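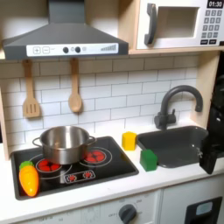 Figure 3. The toy kitchen cell, with the gripper over the sink side of the counter.

3.2 Keeping the kitchen cell in working order

I'll be upfront that most of my time on this project went into upkeep, and very little of it into learning algorithms. The cell is a small arm bolted down beside a child's play kitchen, and the play kitchen is the part people ask me about (everybody loves it!). The arm is the part that needs looking after. We call the setup Lucero, mostly so that the log files have a name, and it ran 1375 episodes between its first calibration and the end of March.

My morning routine takes 43 minutes if nothing is wrong. I power up the servos with the arm resting, send it to the home pose, and listen. A healthy wrist joint makes a thin, even whine; a loose one clicks near the end of its travel, and after a few weeks you hear it from across the room. Then I go over the bracket bolts with a hex key, starting at the base and working out toward the gripper. The wrist bolts back out faster than any others, and we lost a whole afternoon to a "policy regression" that was really one bolt a quarter turn loose. I now put a paint mark across each bolt head and the bracket next to it, so a glance is enough.

Next come the props. The carrot goes on the front-left corner of the stovetop, and the green and yellow blocks start wherever the episode sheet puts them, on the counter or the cooktop. The pot is the fussy one. It's light and it slides on the glossy top, so a finger that comes down a little wide will push it instead of clearing the rim. We tried putty under it and gave up, as the residue changed how it slid on later runs. What we do instead is check its spot against a saved overlay on the monitor before every batch.
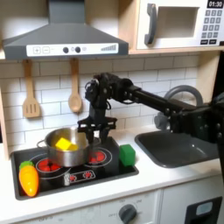
How often does the gripper need to be re-zeroed?
Once per morning, and again after any hard contact with the counter or the sink rim.

Re-zeroing itself is quick. I close the fingers fully, write the offset, open them, and repeat the cycle 5 times; if the readings don't agree I take the fingers off and clean the rails. Abelardo Sosa wrote the little script that does the comparison, and it has saved me from my own optimism more than once.

The one real repair came at episode 1109, when the wrist servo began to run hot and the arm sagged a bit whenever it reached out over the far side of the counter. I swapped in a spare from our older Drudov arm, which meant redoing the joint limits and the camera calibration too (the limits were easy, the calibration ate the rest of the day). Episodes before and after the swap are tagged separately in the release, and I'd suggest that anyone training on the full set keep those tags. The Clarkell split uses only the later ones.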